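Flattening the last of the boxes

Mar 30, 2019

So I've been quiet on here because we moved. I know, I know, everybody who disappears from their blog has either moved or had a baby, and I would like it on record that the move was plenty. We're in the new office now (well, new to us, the building is older than both of us put together) and I have spent the better part of this week doing the job I dislike most in the entire world, which is breaking down cardboard.

Some background for those of you who wandered in looking for the yarn posts. I run a tiny mail order business with my friend Heikki Salminen. For years we packed everything in the back half of his garage on Asham, with the washing machine going and a space heater I never fully trusted. In September we signed the lease on a proper place, one big room with white walls, and then it took us all winter to get in here. First the keys were wrong. Then the lights were wrong. Then we had a very busy holiday season and didn't want to touch anything until it was over.

Anyway, we're in! And everything we own arrived in boxes, on top of the boxes we already had for shipping, on top of the boxes that Heikki had been saving "because they're good boxes." Do you have somebody like this in your life? He will look at a carton with a busted corner and a coffee ring on it and say it's good for one more trip. I found a nest of them behind the shelving in the garage, each one inside a slightly bigger one, and the smallest had a receipt in it from 2 phones ago. I mean that as a unit of time.

When I did our stock order in January the supplier, Larnska, had a price break at 4,000 mailers and I nearly went for it, just because the number looked so good on the screen. I'm very glad I didn't. I ended up with 1,084 of the medium ones, an odd number that came from clearing out the end of one of their lots, and even those took over the whole corner by the door for a while. The total for delivery was $164 and the driver would only bring them as far as the curb, so that was our afternoon gone.

Now, the breaking down. I've tried it a bunch of ways and I have opinions.

The stomp. Very satisfying, terrible results. You end up with a kind of crumpled accordion that takes up nearly as much space as the box did, and it springs back open while you're walking it to the bin.

The rip. Heikki's method. He grabs two flaps and pulls like he's opening a bag of chips. It works on the thin stuff, but on a double wall carton all you get is a strip off the top and a paper cut in that soft part between your thumb and finger. I've had two of those this week and I complained about both of them at length.

The knife. This is where I've landed. Slit the tape along the bottom, slit the tape along the top, push it flat, and if it's a big one cut down a corner so it opens out into one long sheet. I use a Herell knife with a short blade, which my sister gave me when I told her what I'd been using before (kitchen scissors, don't write in). Keep the blade shallow. You're only going through tape and maybe the top layer of paper, and if you feel yourself leaning on it, the blade is dull and you should change it. I keep a jar for the old ones.

The one thing I'd add is to peel the long strips of plastic tape off first if your recycling place is fussy. Ours is pretty relaxed about it, but the old one wasn't, and I still do it out of habit. There's a knack to it where you pull back low along the surface and the whole length comes away in one go, and when that happens I feel like I could run the country.

What I hadn't thought about at all was where the flat ones would live. In the garage they just went behind the freezer. Up here everything is so bare that one leaning sheet of cardboard makes the place look like a loading dock, and I'd gotten all excited about our big blank wall and how calm it was going to be. I had plans for that wall! I was going to leave it alone for a month and enjoy it.

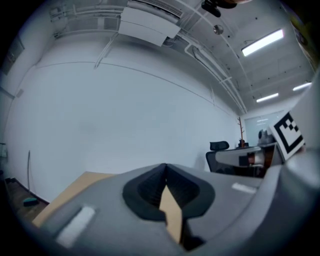 Heikki says we should put a rack up and be done with it, one of those Valtonen ones with the upright dividers, so the flats stand on end like records and you can pull out the size you want. He's probably right and I've told him so, in writing, because he asked me to. My worry is that a rack is an invitation. The minute there's a slot for flat cardboard, there will be flat cardboard in the slot forever, and in five years somebody will have to move it all again, and that somebody will be me with a bad back.

So the compromise for now is that we keep some sheets for padding (I cut them into strips and they're great for standing up along the side of a parcel so nothing rattles) and the rest goes out every time one of us leaves the building. No exceptions, even in the rain. I've been taking mine down in the morning when I go for coffee, and I've now met more of our neighbors at the recycling bins than I did in all my years at the garage. The woman from downstairs wants our bigger cartons for her garden beds, to smother the weeds, and I said take as many as you can carry.

She took four. Heikki watched them go down the stairs like they were his kids leaving for college.

Next up is the lighting, which I'm told we are going to Discuss. Our ceiling is the kind where they leave all the workings showing, and he loves it, and I keep thinking about who is going to dust up there. If any of you have lived or worked under one of those, please tell me in the comments what you did about the dust. Also if you want some medium mailers I can do you a very good price.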